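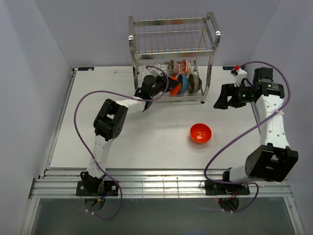 Re: [skasham-collectors] Nikzad 5-inch wave, preorders open

Yasaman Jafarzadeh wrote:
> The Prodosmont page is live. Nikzad is $40 and
> comes with the swamp base, two heads and the
> roaring jaw. They say the sculpt is taken straight
> from the movie files, so this is finally the
> screen-accurate one. Grumari is listed as "coming
> soon" at the same price. I put in for two of each
> and I think we should all get in early before
> the scalpers do.

Yasaman,

I'd hold off. "Taken from the movie files" is what they told us about the first Skasham figure, and that one showed up with the dorsal fins on backward and knees that wouldn't hold it up on a bookshelf. I still have mine. It leans on a dictionary.

Look at what's on the page. Every shot of Nikzad is a render. There isn't one photo of a painted sample, front or back, and the jaw is closed in all of them, so I don't know what we're supposed to be judging the roaring part on. The swamp base also says "may vary" in the small type under the shipping table. May vary into what?

On price, $40 for 5 inches of monster is a lot when the old line gave you a bigger toy and a crushed bus for less. If they'd said 100 pieces, hand numbered, fine, I'd grumble and pay. They don't give a run size at all. I've watched too many "get in early" figures end up in the clearance bin by September to believe the scalper talk.

And how did you put in for two Grumari if it's only "coming soon"? Did they take your card for that, or is it just a notify list? If they charged you, I'd want to know what the refund terms are, because I couldn't find any. The FAQ link sends me back to the front page.

I did like the second head in the renders, the one with the broken horn. If somebody posts a real photo of it in plastic I'll look again.

Has anyone here had a package from Prodosmont in the last year? Did it come in one piece?

Tumaini Kinyua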